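About Us

Gokell is a small research group that works on robot hands. We study how a hand with jointed fingers can pick up household things from shelves and counters, and how much of that skill can be learned in simulation before a real machine is switched on. We have four permanent staff and an office in Prurkville, on the second floor of the old Isaksson building.

What we work on

Most of our time goes into one method, which we call Vinero. The name comes from the first task we used it on, which was handling a wine bottle on a kitchen shelf. Bottles are a good test. They are smooth, they tip easily, and there is usually something next to them that the hand can bump into.

In Vinero, a person first performs the task in a simulated kitchen, steering the robot's arm and fingers. We record the finger joint angles, the wrist position and the view from the robot's side. A program then makes many altered copies of each recording. It moves the bottle a little, changes its weight, shifts the start position of the hand, and replays the motion with corrections. Copies in which the task fails are thrown out. The ones that are left are used to train a control policy.

The kitchen is kept simple. It has a white counter, a dark cabinet with an open shelf, a potted plant and a few other objects. We put the plant in so that the policy would have to learn to ignore things that have no part in the task. 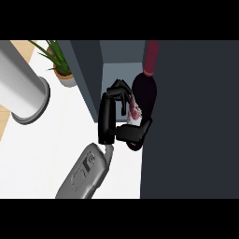
Why do you use a hand with fingers when a two-jaw gripper is simpler?
A gripper is the better choice for many jobs, and we tell partners so when they ask. We use a hand because we want to study grasps in which the fingers and the thumb do different work, such as bracing an object from below while the fingertips close on it from the other side.

What we have found

Our main result so far concerns how many human recordings are needed. We began with 900 recordings, made by two operators. From these the program produced 2,781 altered copies that passed the check. A policy trained on the copies and the originals together did better in simulation than one trained on the originals alone. The gain was largest when the bottle started near a cabinet wall, where there is little room for the thumb.

We also found something we had not planned to look at. Recordings in which the operator paused before closing the hand were more useful than fast, smooth ones. Our best guess is that the pause gives the policy a clear point at which to settle the wrist. We have since changed our instructions to operators, who are now asked to bring the hand close to the shelf, hold it still with the fingers straight, and only then go on.

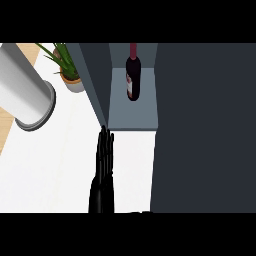
Page last changed: 29/01/2022

What does not work yet

Soft and crumpled things are still hard. Our simulator treats most objects as rigid, so a grasp that holds there may slip on a real pouch or wrapper. The policy also does poorly when the hand itself blocks the view of the object. We tried adding a second viewpoint in December and the results were mixed. We will report them when the runs are complete.

Everything described on this page was done in simulation. We have started to prepare for trials on a physical arm and have no results from it to share.

Who we are

Stelios Michailidis started the group and leads the work on learning methods. He wrote the first version of the copying program.

Ysaline Moulin builds and maintains the simulated kitchen, including the contact model for the fingers.

Charalambos Galanis is in charge of recording. He trains the operators and decides which recordings are kept.

Austra Rätsep runs the evaluations. She does not take part in training the policies, and she picks the test positions herself.

Manolis Karamanlidis advises us on hand design and visits several times a year.

Working with us

We take on student projects when there is room, usually on contact modeling or on evaluation. Applicants should be comfortable writing code and reading other people's. Please send a short note on what you would like to work on, along with one piece of past work.

Recordings are shared with other research groups on request. Write to Charalambos Galanis at the Prurkville office and say which task you need, as the files are large and we send them one task at a time.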